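Notebook, 13th September - double doors, simulated house, remote control sessions

Right, writing this up while the coffee is still doing something for me, as I promised I'd leave proper notes this time and not just a row of arrows and swear words.

Where we are: the double door task is the one everyone has been putting off. Single doors are fine, drawers are fine, the fridge is sort of fine if you don't mind it slamming. But the pair of doors with two round knobs has been sitting at the bottom of the list since we started on the Bulel house, and I finally gave it a whole day. Nayeli Escobedo sat with me for the first half and drove for a good part of it, and she is annoyingly better at it than I am.

Setup, for whoever opens this next: the Bulel house loaded from the usual place, physics as we left it last time apart from the hinge friction (see further down), both hand controllers paired, headset on the long cable. Recording through Prenow, saving every run whether it's good or bad. I've stopped deleting bad runs on the spot. I used to do it out of embarrassment and then we'd want them a week later.

The first hour was a mess, and it was all me. I kept trying to do both knobs at the same moment, left and right hand mirrored, like somebody making a grand entrance in a costume drama. It looks lovely in your head. What happens is that you can only really look at one hand at a time, so the other one drifts, and you close the fingers on thin air or on the flat of the door. Then you pull, one door comes, the other doesn't, and the body gets twisted round by the one that did. I lost the robot's balance that way more than once and had to reset.

Nayeli's way is to stagger it. Left hand goes to its knob, closes, settles. Then she looks across - a real turn of the head, not a glance - and brings the right hand in. Only when both are on does she start to move the base. It's slower by a couple of seconds and so much cleaner to watch! The wrist doesn't hunt about, and the recording has these nice clear stages in it that you could almost label by ear from the clicks of the triggers.

We had a bit of an argument about whether to let go of one before the other. I say let go of whichever door is fully open and leave that hand near the knob in case it swings back. Nayeli says bring it in to the body straight away, out of harm's way. We did a batch each way and we'll let the training decide. My guess is that hers looks better and mine recovers better, but I've been wrong about every guess in this notebook so far, so don't bet your lunch on it.

Headset view, a grumble. When the robot leans in to reach for low knobs the head goes with it, and the whole room tips over with you. Your feet are flat on the workshop floor and your eyes are telling you that you're falling down a corridor. I had to sit down after the third long stint. Nayeli drives with a chair behind her knees the whole time, which I laughed at in the morning and copied by the afternoon. I've put the good chair by the rig, please leave it there.

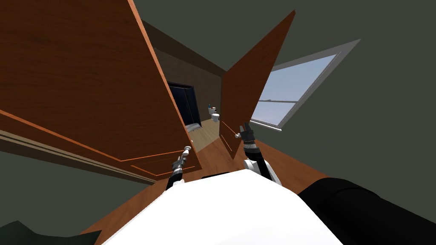 Why bother driving every run by hand when we could write a script to open the doors?

A script would open these doors, in this house, with the robot stood in this spot, and then fall over the first time somebody moved the knob. What we're after is the bits a person does without thinking: the small correction when the fingers land off centre, the pause before pulling, the way you ease off when the door starts to come by itself. Those only get into the data if a person is driving.

Back to the day. Things I want to remember about the knobs themselves. They're small and round and the fingers like to slide off the curve if you come in at a slant. The trick is to line the wrist up first, a good way out, and then go straight in with nothing but forward movement. If you find yourself turning the wrist in the last bit of the reach, back out and start again. I know it feels like wasted time. A clean second try inside the same run is worth keeping, by the way, so don't stop the recording when you back out. We want the robot to learn that backing out is allowed.

Second thing: squeeze, then wait. The fingers in the simulator close faster than mine do on the trigger, and there's a tiny bounce at the end. Pull during the bounce and you lose the grip. I've started saying "and" under my breath between closing and pulling. Squeeze, and, pull. It works, and I look ridiculous.

Third thing: arms still, base moving. My instinct is to yank the door with the elbow, and the arm runs out of room long before the door is open. If you hold the hand where it is and roll the whole robot backwards, the door follows like a lamb. You do have to let the hand swing out a bit with the arc of the door, and I overdid that to begin with and ended up dragging the knob sideways.

Hinge friction. It was set to 20 from some earlier experiment and the doors felt like they'd been hung in treacle. I took it down to 2 and they felt like doors. Possibly slightly too free, they'll drift if you breathe on them, but I prefer that to fighting them. I've left it at 2 and written it on the whiteboard. If you change it, please write down what you changed it to, and put your initials. Whoever set it to 20 did not. (It may have been me.)

Numbers, for the people who only read the numbers. We have 235 runs of the double doors saved from today, good and bad together. The whole doors folder, counting the old single-door stuff, is now at 1150. I haven't sorted today's lot yet. I'd like somebody who didn't drive to do the sorting, because I can already feel myself being kind to my own runs and hard on Nayeli's.

On the sorting: can we agree on what counts as good before anyone starts? My suggestion is that both doors end up open wide enough to roll through, neither hand has hit the frame or the face of the door hard, and the robot is still upright. I wouldn't mark down for being slow. I would mark down for that twitchy thing where the fingers open and close and open again when the driver can't make up their mind. It gets learned, and then you've got a robot that dithers. We had one like that in the drawer task and it was painful to sit through.

Something odd which I didn't get to the bottom of. A few times the right hand lagged behind the controller by a noticeable beat, while the left stayed perfectly in step. I swapped batteries, and I swapped the controllers over. It came back once after that, still on the right, so I don't think it's the controller. Nayeli thinks it's the Nghiêm bridge dropping messages when the recording buffer fills up, and that would fit, as it was always late in a long stint. I've restarted the bridge every so often since and not seen it again. Proves nothing, but do the same until someone has looked into it. I've tagged the laggy runs in the log with LAG in capitals.

Also the arm limits on the right side feel tighter than on the left. Could be real, could be me being right-handed and asking more of it. Worth a check against the model file.

Mindmont have asked if they can see some of the door runs when they visit. I'd show them a handful of Nayeli's staggered ones and one of my early disasters so they understand why it takes as long as it does. Visitors always want a go, so keep a spare house loaded that doesn't save to the real folder. Last time we had a lot of very enthusiastic waving in the training data, and it took me an age to fish it all out.

To do, in no order at all:

Someone who isn't me or Nayeli to sort the 235.
Start from more varied spots. Nearly everything today begins square on to the doors, and I'd like a good number from off to the side and at an angle.
Try one batch where only the left door gets opened and the robot squeezes through. I suspect it's quicker, and it's what I'd do at home with my hands full.
Closing the doors again behind the robot. Haven't dared yet.
Look at the right-hand lag properly.
New foam for the headset, the current one is a disgrace.

Nayeli wants to do the angled starts first and I've said fine. I'm driving in the morning, she's taking over after lunch, and the recordings get backed up in between, by whoever is nearest the machine.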